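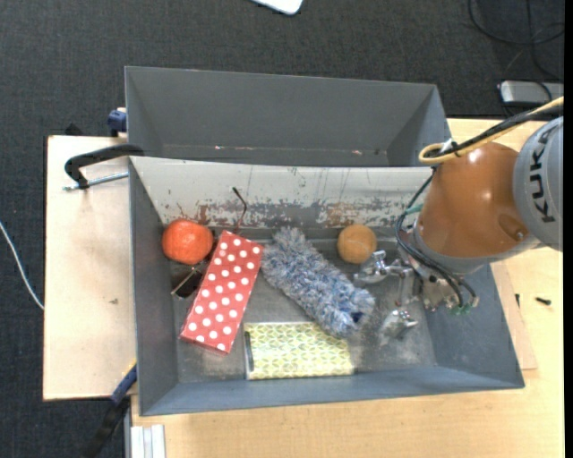

Hop-up creep on the Kristiansen gearbox - bucking or nub?

Lirkville Airsoft Forum > Technical > AEG internals

sverre_h
Stock Kristiansen AEG, 0.25 g BBs, new bucking fitted in April. First magazine is flat and consistent. By the third the hop has wound itself off and I am dropping short at 45 metres. Resetting the dial brings it back for another magazine or so. Compression is fine, and the air nozzle seals when I block the barrel.

Total through it since the bucking went in is 1,920 rounds. Is that early for a bucking to go, or should I look at the nub?

bornanton_tech
Neither. The dial is moving. Put a paint mark across the dial and the chamber body, fire two magazines and look at it again. The detent on that chamber is shallow and the spring behind it is weak.

Y.Aasen
I'd check the nub first. If it is the soft type it takes a set under load and you lose pressure on the BB. Mine did the same with the dial exactly where I'd left it.

bornanton_tech
A nub that has taken a set doesn't recover when you turn the dial and then fail again one magazine later. You would need a bit more hop each time and eventually run out of travel. He says he resets it.

Y.Aasen
He says resetting brings it back. He doesn't say to which click. Sverre, same position or further round?

sverre_h
Didn't note it. Will do the paint mark.

pano78
What grease did you use on the bucking? Silicone on the outside is fine, anything inside the lips will give you odd hop for a few hundred rounds.

sverre_h
None inside. Thin smear outside, wiped off.

sverre_h
Update, 2021-08-24. Marked it and fired two magazines, total now 2,073. Dial has moved two clicks towards off. Put an O-ring under the dial for friction and it held for the one magazine I had left. Still going to swap the nub while it's apart.

Y.Aasen
Fair enough on the dial. Change one thing at a time though - if you do the nub now you won't know which one fixed it.

bornanton_tech
Agreed on that. Leave the nub in and run the O-ring for a full game day first.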